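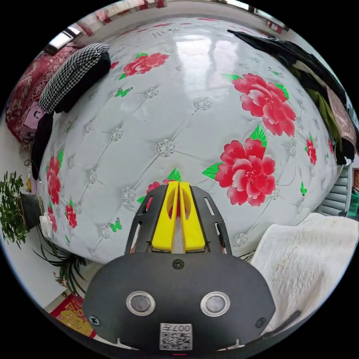
Yellow gripper fingers, upright and side by side on a dark gray housing.

Keeping Daduritz in Tune

The piano tuner of Daduritz asked me not to put her name in this piece. Everyone in town calls her the piano lady anyway, she said, and anyone from out of town can look under P in the phone book at the feed store. I agreed, mostly because by then she had poured me a second cup of coffee and cut me a slice of plum cake the size of a paperback, and I would have agreed to most things.

She has been tuning for 19 years. Before that she drove the school bus on the Avidura road, and she still knows every driveway on it, which ones wash out in spring and which ones have a dog. "I used to pick up the kids, and now I go back and tune for the kids' kids," she told me. "Some of them still sit up straight when I walk in."

She learned from the man who tuned the piano at her church, an old fellow by then whose knees were going and who needed somebody to carry his bag. She carried it for most of a year before he let her touch a pin. "He'd make me sit in the front pew with my back to him and raise my hand when I heard the wobble stop," she said. "That was the whole lesson, some days. I'd go home and hear it in the refrigerator."

The wobble is what tuners call a beat. When two strings are nearly the same pitch but not quite, the sound swells and fades, quickly at first and then slower as you bring them together. Most notes on a piano have three strings, so she mutes two of them with a strip of felt, sets the one, and then brings its neighbors up to meet it. She hummed the whole business for me across the kitchen table, first the fast wobble and then the slow one, until her cat got up and left the room.

Her customers live in a box. It used to hold recipes, and there are 408 cards in it now, one for every piano she has worked on, including the ones that have since gone to the dump or to Florida. She writes down the make, the date, what she found, and whatever else seems useful. I was allowed to flip through a few. One read, in pencil, "Sticky F. Gum drops. Again." Another said "Do not discuss the fence."

What do people get wrong? I asked, and she laughed and put down her fork. "They apologize! Before I've got my coat off they're telling me how sorry they are that they let it go. I'm not the dentist. A piano that's gone a few years is just a piano that's gone a few years. We bring it up a little, we let it rest, I come back in a month or so and do it properly."

She does wish folks would keep the thing away from the woodstove. January is the hard month around here, with the furnaces running day and night and the air in every house as dry as crackers. The soundboard shrinks, the pitch drops, and the phone starts ringing. She tells people to wait if they can, to set a pan of water somewhere near and call her again when the mud comes.

Her oldest patient, as she puts it, is an upright that turned 104 this year. It sits in the dining room of Belay, the boarding house down by Lake Anasis, and it came across the ice on a sled, or so the family has always said. It can't be brought all the way up to pitch anymore without risking the strings, so she tunes it to itself, a little low, and warns the fiddle players. "It sounds like somebody's grandmother," she said. "I mean that kindly. There's a lot of room in it. You play one chord down in the bass and the spoons start talking in the sideboard."

They still have singing there on Sunday evenings, and she goes when she can, though she admits she spends the first hymn listening to her own work and doesn't hear a word of it. By the second she has usually settled down. She doesn't play much herself, which surprises people. She knows 5 pieces all the way through, and one of those is "Chopsticks."

I wondered whether there would be anyone to take over the cards when she is done with them. She thought about that for a while, and wiped some crumbs into her palm. There is a girl in the high school band, a clarinet player, who came along on a few calls last summer and had a good ear and an even better stomach for sitting still. She has gone off to college now, but she wrote over the winter to say that the piano in her dormitory lounge was driving her up the wall.

"So I mailed her a tuning lever," the piano lady said, and got up to see about the cat.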